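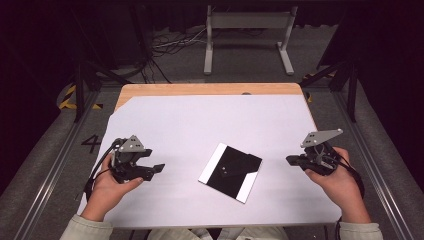 Home | Products | Guides | Contact

Print this page | E-mail this page

Section 5. Keeping the Papers of Your Widwood Heater

Please keep all papers of the heater together in one folder. The Eleck service desk will ask for them when you call.

1. Write the serial number on the first page. You find it on the plate behind the lower door, and it has 8 characters.

2. Put the warranty card in front and the wiring sheet after it.

3. After each yearly check, ask the technician to sign the service record. Checks are best made in April, before the busy season of our Cestenham workshop.

4. Store the folder in a dry place, at least two meters from the heater.

NOTE: Models made before 2000 have no wiring sheet. A copy can be ordered from Maeve Mac an tSaoi at the parts office, Tuesday mornings only.

CAUTION: Do not keep any paper on top of the heater or inside the lower door, also when the heater is switched off for the summer.

5. If you sell the house, give the folder to the new owner and send us the transfer form. For heaters with a Sheehan pump, both pages of the form must be signed.

Back to Section 4 | Next: Section 6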